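Retail Stock Handling, Unit 4: Bottles, Snack Packs and the Sorting Table
Sisholm Training Centre, course handout
Issued 10/19/20

Read this before the practical. You will need it again for the worksheet, which is handed in at the Hustside site and not at Sisholm.

4.1 What the unit covers

The first three units dealt with deliveries, cages and the back store. Unit 4 is about small goods: soft drinks in plastic bottles, bagged snacks, and how they are put out on a table before they go to a shelf or into an order. The Skinville shop carried 3,192 lines of this kind at the last stocktake, and nearly 40 of those were single-serve drinks.

4.2 Bottles

A slim plastic bottle is top-heavy when full and tips easily when partly full. Hold it by the sides, below the shoulder, and keep it upright from the moment it leaves the tray until it is set down. Do not lift by the cap.

Check three places on every bottle: the cap, the join between cap and neck, and the label. On a Coca-Cola bottle the white script on the red label is what the customer looks for, so a torn or slipped label counts as a fault even when the drink is fine. Faulty bottles are entered on form 222 and kept apart.

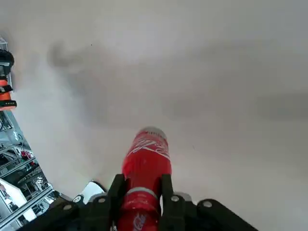 4.3 Snack packs

Bags are sorted by flavour first and by date second. Lay them flat in a shallow tray. A clear tray is best for mixed packs as the fronts and the lower edges can both be checked without taking anything out. Packs may overlap but should not be stacked more than two deep. Do not press air out of a bag to make it fit.

4.4 Laying out the table

Goods go towards the back of the table and the middle is kept free for working. Bottles stay together as one group. Snacks keep to their tray. Bins for finished orders should be a plain, strong colour that stands out against the table top, and pink or yellow both do well on brown.

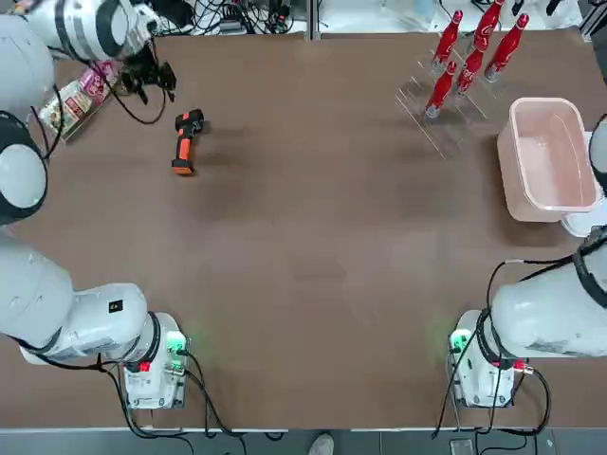 Tools are the usual source of lost marks in this part. A cordless tool may stay on the table if it is needed for the next job, but it should have clear space in front of it and should never go in a bin with food. Students on the Thomas module will have met this rule already under shelf fitting.

When an order is made up, bottles go into the bin first and bags last. If a bag has to go in early, take it out again before adding anything heavy.

4.5 Worksheet

Draw your own table layout for an order of 23 items, of which at least five are bottles. Mark the working space and say where faulty goods will go. One side of paper is enough. Worksheets are returned in December with the marks for Unit 3.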